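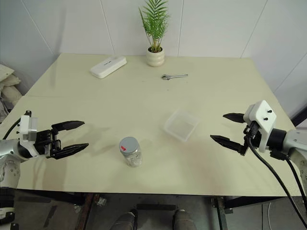 Valve lash, also called valve clearance or tappet clearance, is the small gap left between parts of the valve train in an internal combustion engine when a valve is fully closed. Depending on the layout of the engine, the gap is measured between the rocker arm and the valve stem tip, or between the cam lobe and the follower.

Purpose

Metal parts grow as they heat up. Without a gap, a hot valve stem could hold the valve slightly off its seat, which lets combustion gas leak past and prevents the valve from passing its heat to the cylinder head. Exhaust valves run hotter than intake valves and are often given a larger clearance for that reason. Too much clearance shortens the time the valve stays open, lowers lift by a small amount and makes a ticking noise at idle.

Types of adjustment

Engines with solid lifters need their lash checked at set intervals. The most common methods are a screw and locknut on the rocker arm, or shims of graded thickness placed above or below a bucket follower. Hydraulic lifters use oil pressure to take up the gap and normally need no routine adjustment after the initial preload is set.

Hot and cold settings

Camshaft makers may give a hot figure, a cold figure or both. The two can differ noticeably, and the difference depends on the block and head materials. An aluminum head on an iron block tends to open the gap as the engine warms, so a cold setting for that combination is usually tighter than the hot one.
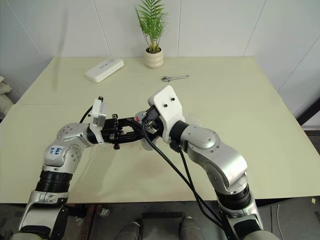 Measurement is made with a feeler gauge while the follower rests on the base circle of the cam. On many pushrod engines the intake valve is adjusted as the exhaust valve begins to open, and the exhaust valve is adjusted as the intake valve nears closing. The gauge should slide with a light drag. Worn rocker tips can give a false reading – a flat blade bridges the hollow, and the true gap is larger than the gauge shows.

Use in racing

Builders sometimes change lash as a simple tuning tool. A tighter setting makes the cam act slightly larger, while a looser one reduces effective duration. The range is limited by the clearance ramps ground into the lobe, and going outside it can cause the valve to land hard on its seat. Engine builder Romain Besson kept lash records for the Gevitora sprint car team and compared the readings after every 2 race nights. A gap that closes steadily between checks can point to a recessed valve seat or a stretched stem, while a sudden increase may mean a worn lobe or a loose adjuster.

See also: camshaft, rocker arm, hydraulic lifter, valve float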